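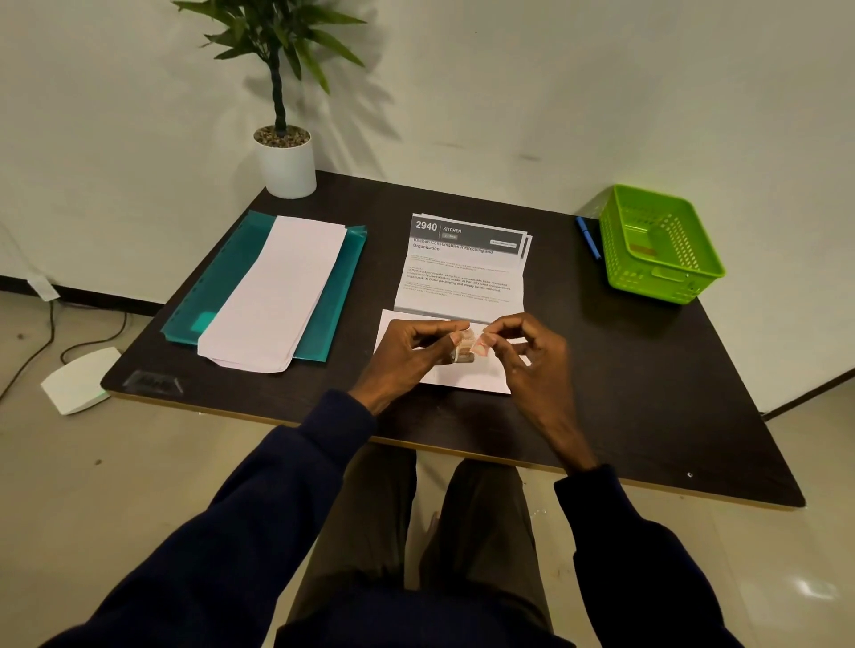

**FOR RELEASE: December 25, 2025**

# Gundix puts its kitchen robot upkeep routine out in the open

USTDALE -- I'm Kaede Takeda, and I look after the kitchen cell at Gundix. We're a small company in Ustdale that runs a two-armed robot in a working kitchen, and today we're publishing the whole routine we use to set it up, keep it going and fix it when it sulks. Anybody can have it, free, starting now. I wrote most of it, so I got to write this release too (our usual press person took one look at my draft and said to leave it alone, which I'm choosing to take as a compliment).

The cell is called Flukonwood. It's one machine: two arms on a rolling base, a pair of soft grippers, a camera on a short mast, and a control box that lives under the counter. It puts away groceries and restocks the things a kitchen runs out of, like paper towels, cling film and reusable bags. It also sorts the half-used packs from the full ones and gets the empty boxes out of the way. That last job is the one I'm proudest of, and it's also the one that breaks the most stuff.

Most of what I've read about robots like ours is about what they can do on a good afternoon. I love a good afternoon! But I spend my working hours on the other ones, and I wanted a document for the person holding the hex key.

## What's in it

The routine is 37 pages, and it starts with paper. Every job the cell does has a printed task sheet, with a number, a room, a difficulty grade and a short list of what the place should look like when the job is finished. We read the sheet at a table before we power anything up, and we write on it. I know how that sounds in our line of work. I tried running it all from a tablet last February and went back to a pen inside of a week -- I kept losing my notes between one job and the next, and a sheet of paper will happily sit on top of the control box until you deal with it.

After that comes the morning setup, which takes me 5 minutes on a day when the floor is clear. Roll the base to its floor marks and lock the casters. Check that both emergency stops are out and then push each one in, because a stop button you haven't pressed lately is just a decoration. Home the left arm, then the right. Wipe the camera window with a dry cloth. Have each gripper pick up the foam test block and hold it while you look at the force reading, and write the reading down even if it's the same as yesterday's.

The biggest chapter is on gripper pads. Kitchen packaging is hard on them. Cling film boxes have that little serrated edge, and it will find the pad every time. Cardboard dust works into the surface and the grip goes slick without any fault showing up on the screen. We swap pads every 600 picks now. We used to wait until something got dropped, and what got dropped was usually a jar.

The pad swap is written out in full, including the part where you clean the old adhesive off the finger, which everybody wants to skip (me too). Leave any behind and the new pad sits at a slight tilt. The arm can still pick up a roll of paper towels that way, but ask it to separate two thin bags and you'll be there all night.

There's also a section on cables. The wrist cable on the left arm has failed 4 times since we built the cell, always at the same bend. We moved the clamp closer to the joint and gave the cable a looser loop, and it has behaved since. Both clamp positions are in the document, the bad one included, so you can go look at your own machine and see which one you've got.

## Who helped

Our partner on this was Žukauskas, the repair shop that machines our finger brackets and rebuilt the right shoulder after a bearing wore out. They went through the repair chapters line by line and sent back a lot of red ink. Their main complaint was that I'd written "tighten firmly" all over the place. Fair enough! Every one of those now has a torque value next to it.

They also talked me into adding a page on when to quit. If the arm fails the same homing check twice, the routine says to shut the cell down, tag it and call somebody. I used to try a third time. The third try is how we came to need the shoulder bearing.

## What it doesn't cover

I should be clear that this was written for Flukonwood as it stands in our kitchen. If your grippers are rigid, skip the pad chapter and read the one on finger alignment. If your arms are bolted to a counter instead of riding on a base, the floor marks won't do much for you, though the homing checks should carry over fine. None of it replaces the manual that came with your arms, and where the two disagree, please go with the manual and then write and tell me.

We also haven't sorted out glass. The cell can handle it, but I don't have a pad schedule for it that I'd put my name to, so that chapter is a heading and a short apology for now.

## Getting a copy

The routine and the blank task sheets are available from Gundix on request, printed or as a file. You can copy them, change them and hand them around. The printed version has wide margins on purpose. Corrections are very welcome, and a photo of your wrist clamp will make my day.

**Press contact:** Kaede Takeda, Gundix, Ustdale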